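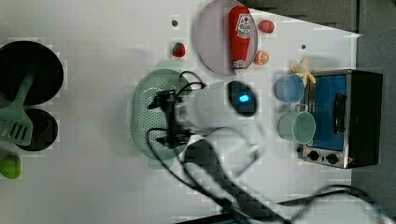
A mint-green slotted spatula lying across a black pan, with toy foods on the same table.

Contents Origins Materials Shapes Care See also References

A spatula, in everyday American usage, is a flat-bladed hand tool used to lift, turn, press or spread food. The same word covers several tools that have little in common apart from a broad end and a handle. In British usage the lifting tool is usually called a fish slice, and "spatula" is kept for the flexible scraper used to clean out a mixing bowl. In the United States the lifting tool is also called a turner, the name preferred in trade catalogs.

Origins

The word comes from Latin and is a diminutive of spatha, a broad, flat blade. It entered English by way of medicine, where it named the thin blade used to mix and spread ointments. Pharmacists and painters still use tools of this kind. The kitchen turner developed separately from flat iron peels and slices used at the open hearth, whose handles had to be long enough to keep the cook away from the fire.

By 1940 stamped metal turners with painted wooden handles were a common item in American hardware stores. The Skastow company sold one in 13 handle colors, and its catalog for that year listed 593 kitchen articles in all. Maysoun Dabbas, in her history of household tools, treats the Skastow turner as typical of its time: a single piece of sheet steel, punched with slots and riveted to a shank.

Materials

Steel turners are thin and stiff, and slide easily under fried eggs or pancakes. They scratch nonstick coatings, and the spread of coated pans led to a demand for softer blades. Nylon was the usual answer for many years. It is cheap and light but softens if left resting on a hot pan. Silicone withstands higher heat and is often molded over a metal or nylon core, as plain silicone is too limp to lift anything heavy.

Wooden turners are older than either and remain in use for stirring and scraping. The Bastia pattern, with a slanted edge and a short handle, is cut from a single piece of beech or olive wood.
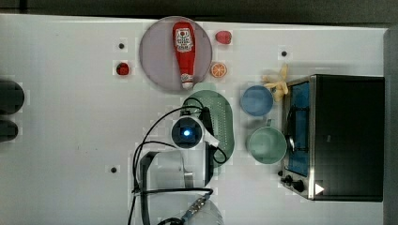

Shapes

Slots let fat or cooking water drain back into the pan and reduce the drag of the blade against wet food. Solid blades are better for pressing and for soft foods that might break through an opening. Fish turners have a long, curved blade with an angled front edge. Offset spatulas, used for icing cakes, have a narrow blade set lower than the handle so that the cook's knuckles stay clear of the surface. Samer Hakim divides kitchen spatulas into lifting, scraping and spreading types, a grouping followed by several later writers.

Care

Most nylon and silicone spatulas can be washed in a dishwasher. Wooden ones are washed by hand and dried standing up. A nylon blade with a melted or frayed edge should be replaced.

See also

Fish slice
Palette knife
Peel (tool)
Scraper (kitchen)

References

Dabbas, Maysoun. Tools of the Household. Otirero.
Hakim, Samer. "Naming the Turner." Kılıçarslan.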